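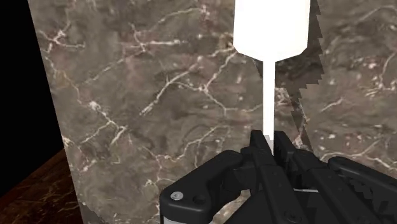
Forkano, our little puzzle game about stacking, swapping and sliding tiles, is out for phones and tablets as of 12/29/21, and I can't believe I finally get to type that!

I'm Nii Zakaria, and I run Cusitar with my friend Abdul-Rahman Sarpong. I draw the boards and he makes them misbehave (his word). We started Forkano in October as a quick break from a bigger game, Shemweta, and then we couldn't put it down, so Shemweta had to wait.

You get a board full of tiles and 10 moves. Slide a row, swap two neighbors, and clear the path before your moves run out. Easy at first! Then the locked tiles show up in Romovwood, the second world, and you'll want to save your swaps for those. Clear a board with moves left over and they turn into coins, which buy hints or new tile sets.

There are 200 boards at launch, plus a daily one that's the same for every player. I'm still stuck on board 39 without a hint, and Abdul-Rahman brings it up at lunch. More than 200 people played the early version and sent us notes, and a lot of them asked for an undo button, so there's one now, bottom left, free to use once per board.

Forkano is free to download with no ads between boards. It plays offline too, except for the daily board.

Press folks, write to us through the contact page on the Cusitar site for review codes with all the tile sets unlocked.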